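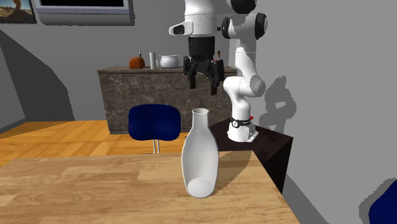
Spent the morning on worktop heights for the Pradbridge flat, so a thread on kitchen counters and why the standard number suits so few people.

1/ The usual rule: stand upright, bend your arm to a right angle, measure floor to elbow, subtract 5 inches. For chopping, that works. For rolling dough, go lower. For a sink, go higher, as your hands are at the bottom of the bowl and the rim only gets in the way.

2/ Measure in the shoes you cook in. The client was measured barefoot and the first drawing came out low. Redrawn in January, before anything was ordered.

3/ Depth matters as much. The Geko base units we specified leave a service gap behind the carcass. Pull them forward for pipework and the top has to grow with them. Check the slab size before you promise this to anyone.

4/ Dimaculangan quoted for one top at a single height. We asked for a split: main run at elbow height minus 5, baking section 32 inches off the floor. The step needs a finished end panel – price that separately.

5/ Do not put the step next to the hob. Pan handles catch on it. Leave 10 inches of level surface on each side, more if you can get it.

6/ Adjustable legs are for leveling an uneven floor. They are a poor way to gain height, and the toe kick will no longer fit. The Rernbridge job had 7 units raised this way and every kick board had to be recut.

7/ Wall sockets: set them out from the finished top, never from the floor. With two heights you get two socket lines. Mark both on the electrician's drawing, with the tile joints.

8/ Upstand or full tile is a separate argument. I'll post the section drawing once the client has signed off the tile.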